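Can a machine tidy up yet? A gallery from my month of watching

I spent most of June looking over the shoulders of people who teach machines to do chores. Some of them work with real arms bolted to real benches, and some of them never leave the computer. I went in as a person who hates picking things up off the floor and would happily pay somebody (or something) to do it for me. I came out still picking things up off the floor, but with a much better idea of why!

My main host was Nermin Demirtaş, who runs the chore tests at Flarkix. They're a small outfit, and they do a lot of their practice in simulation before anybody lets a motor near a coffee table. Her list of jobs reads like the note my mother used to leave on the fridge. Pick up what's on the floor. Wipe the counter. Put the mugs back. Shelve the boxes. Nothing on there would impress a ten-year-old, and most of it is still hard.

Floor jobs turned out to be my favorite to watch, and also the ones that made me shout at the screen. A box is easy enough. It has sides, you squeeze the sides, up it comes. Flat things are a whole different story – a magazine, a place mat, a picture that belongs on the wall. Try it yourself with your thumb and one finger and no fingernails allowed. You'll end up sliding the thing all over the room looking for an edge.

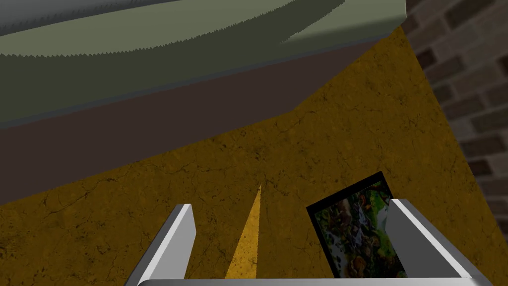 Floor pickup, in simulation. The little framed picture is lying flat by the right finger, and there's a big slab of a thing overhead to stay clear of.

I asked Nermin how often a job like that one goes well and she laughed and told me it depends what I mean by well. Does touching it count? Does lifting it count if the corner drags? She has 3446 practice runs saved from the floor set alone, and she says the arguments over how to score them have taken longer than the runs did. I believe her. I sat through one of those arguments and it went right through lunch.

What I liked about the simulated rooms is how little anyone cares if they look like a home. Brick wall, cracked yellow floor, hard shadows, done. Shinji Hosoda, who builds them, changes the surfaces on purpose so the software can't get too comfortable with one carpet. My own living room changes surfaces too, mostly when the kids have been eating crackers, so I felt he was on the right track.

Then there's the shop-floor side, which I'd expected to be way ahead. Gülizar Ağca looks after the stockroom at Mistent, where they've been trying out an arm for moving small cartons from a bin to a shelf. It's good! It's slower than she is, but it doesn't wander off to chat the way I would. Give it 1000 cartons that are all the same and it will plug along all day. Give it one with a loose flap and somebody has to walk over. Gülizar has been doing quite a bit of walking over.

So would I buy one for the house? I get asked this every time I bring it up. If it could do just two things, clear the floor and load the dishwasher, I'd clear out a closet for it tomorrow. Right now I'd say a machine can do a piece of a chore, in a place it knows, with somebody nearby who doesn't mind helping. My teenager is at about the same level and eats more.

I'm heading back to Flarkix once the counter-wiping tests start up, and Nermin has promised to let me pick the spill. I'm going with pancake syrup. If you have a chore you'd like me to ask her about, leave it in the comments and I'll bring the list along – the fitted sheet has been requested twice already.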